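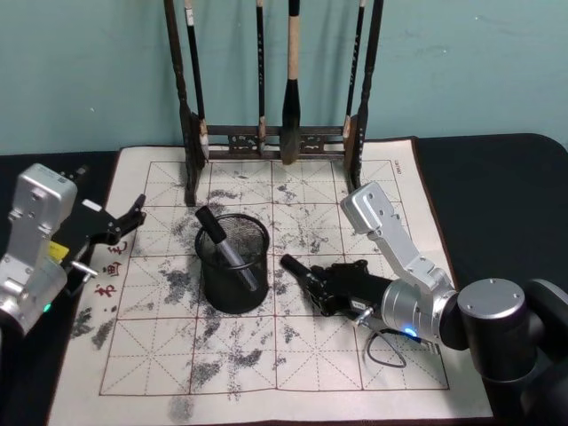 Setting Up a Brush Practice Spot You Will Use Twice

Calligraphy is a quiet art practiced by people who can't find a clean paper towel. I've been at it long enough to ruin 2 pairs of pants and one perfectly good tablecloth, and this is the setup I've settled on.

You will need

A table you don't love
A reusable practice cloth with a printed grid
A brush rack
Brushes, 3 or 4 to start
A water dish
A rag, then another rag

Step 1: Pick the table

Dark tops forgive a lot. My old one was pale pine, and by October it looked like a crime scene involving a squid. Leave a strip of bare table on each side of the cloth for the dish and your elbow.

Step 2: Lay the cloth

Smooth it from the middle out. Check which way the printed characters run before you put anything on it, or you'll spend an evening writing on a grid that's sideways. If the fold lines won't relax, roll the cloth around a cardboard tube overnight. Ironing is a matter between you and the instructions that came with it.

Step 3: Stand the rack at the back

The rack goes behind the grid, where your sleeve won't reach it. Mine came from the Nidon street market and leaned like a tired uncle until I glued a felt pad under one foot. Hang brushes tip down so water drains away from the glue inside the handle. Give the fattest brush space, so its head isn't pressed against a neighbor while it dries.

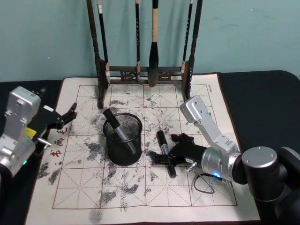 Step 4: Deal with the other pens

Every desk grows pens, and none of them belong on a rack. A marker has no business hanging from a loop, so it gets a cup. Black wire mesh works well – you can see what's in there without tipping it out, and a single marker leaning in one looks almost organized. Park the cup off the grid before you start writing.

Step 5: Write, then stop

Use plain water on a water-writing cloth. Real ink stays, and a blotchy grid makes faint strokes hard to judge. Work one square at a time and quit before your wrist starts offering opinions.

Step 6: Clean up

Rinse brushes in cool water until it runs clear, which for a big one takes nearly forever. Squeeze gently, shape the tip with your fingers and hang it back up. Let the cloth dry flat before you roll it. Mildew has terrible handwriting.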